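Okay, a little thread about folding, because I finally have a desk to fold on and I am more pleased about it than a grown woman should be.

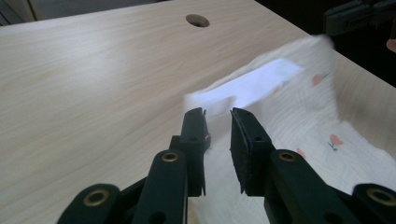
*Brollville, April 8, 2025*

**1/** So this is the new folding spot! A pale desk with a cable hole toward the back, and on it one of my muslin cloths with the little pink flowers, the kind with tiny green stems. I have loved that print for ages and I still go a bit soft every time one comes out of the basket.

**2/** For years I folded on the bed. Everybody folds on the bed, I know, but my back was sending letters of complaint, and whatever I finished first always slid into whatever I was doing next. A desk is the right height for me – I can stand there with a coffee and the radio and get through a whole load.

**3/** Muslin is a funny fabric to fold, if you've never tried. It doesn't want to be square. You line up two corners, and the other two have wandered off somewhere, and the crinkle means the edges never quite agree with each other. I used to iron mine flat (I know, I know) and all I got was a sad, limp cloth that had lost the very thing I bought it for.

**4/** What I do now: lay it down, lift the far edge and give it one gentle shake so the air gets under, then let it settle. Smooth it once with your palm from the middle outward. Once! If you keep petting it, it stretches, and then you're back where you started.

**5/** Fold in half, in half again, and then in 3 like a letter. Jacqueline Baudry taught me the letter part and I have never gone back. They stand up in the drawer on their own and you can see every print without digging.

**6/** A few people asked about washing. Mine go in cool with the towels left out, because towel fluff gets into that open weave and stays there until the end of time. Line if the weather's nice, low tumble if it isn't. No softener.

**7/** Rosimeire Araújo wrote to ask whether the cable hole is annoying. Only with socks! I lost one down there on the first evening and had to crawl under the desk for it. Cloths are fine, they just lie over the top.

**8/** Next up is the pillowcases, which I've been putting off since October – there are up to 29 in that cupboard and I couldn't tell you where half of them came from. If you have a good way of keeping sets together, please send it along, I'm reading all the replies tonight.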